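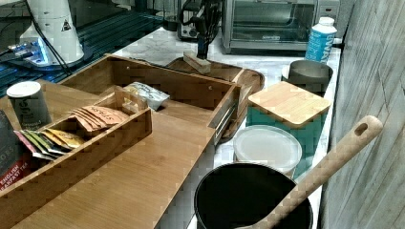 Kurkance 4 : suivre les déclarations d'intérêts des élus

Kurkance, édité par Lolance, collecte les déclarations d'intérêts et les registres de rendez-vous publiés par les assemblées, puis signale les écarts entre deux versions d'un même document. La version 4, testée en novembre, ajoute une chronologie par dossier et un export en tableur.

Le corpus d'essai comptait 693 déclarations, dont 234 numérisées sans couche texte. L'import s'est fait par lots. La reconnaissance de caractères a échoué sur 20 fichiers, pour l'essentiel des formulaires remplis à la main ; le logiciel les place dans une file d'attente et ne propose aucune saisie assistée.
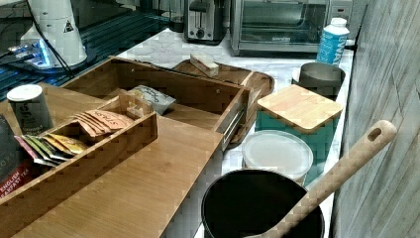
Le classement repose sur deux niveaux, le dossier et l'étiquette. Une déclaration n'appartient qu'à un dossier mais accepte plusieurs étiquettes (mandat, participation, activité du conjoint). Le principe est celui d'un organiseur à thé en bambou : les sachets STASH d'un côté, les petits sachets jaunes, verts, blancs et roses de l'autre, et un tiroir pour ce qui n'entre dans aucune rangée. Le tiroir de Kurkance s'appelle « Divers » et se remplit vite — les rectificatifs y tombent par défaut.

La comparaison de versions est le point fort. Sur le dossier Severby, un projet immobilier pour lequel les dates de négociation varient d'une déclaration à l'autre, l'outil a isolé chaque modification et conservé la date de dépôt. Niven, utilisé auparavant, écrasait la version antérieure.
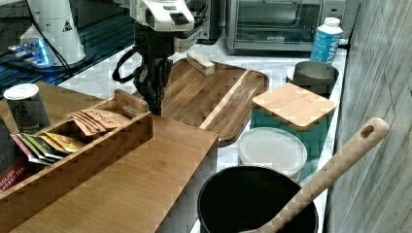 L'application mobile reprend la chronologie en lecture seule. L'affichage en deux colonnes exige une tablette posée à plat et de la place autour ; sur un plan de travail blanc à motif de marbre, avec une grande planche à découper en travers, mieux vaut s'en tenir à la colonne unique. Les notes de bas de page ne s'ouvrent pas hors connexion.

Points faibles : recherche sensible aux accents, journal d'activité non exportable, documentation en anglais seulement.

Note : 4 sur 5 pour un usage de rédaction. À réévaluer quand le traitement des formulaires manuscrits sera disponible.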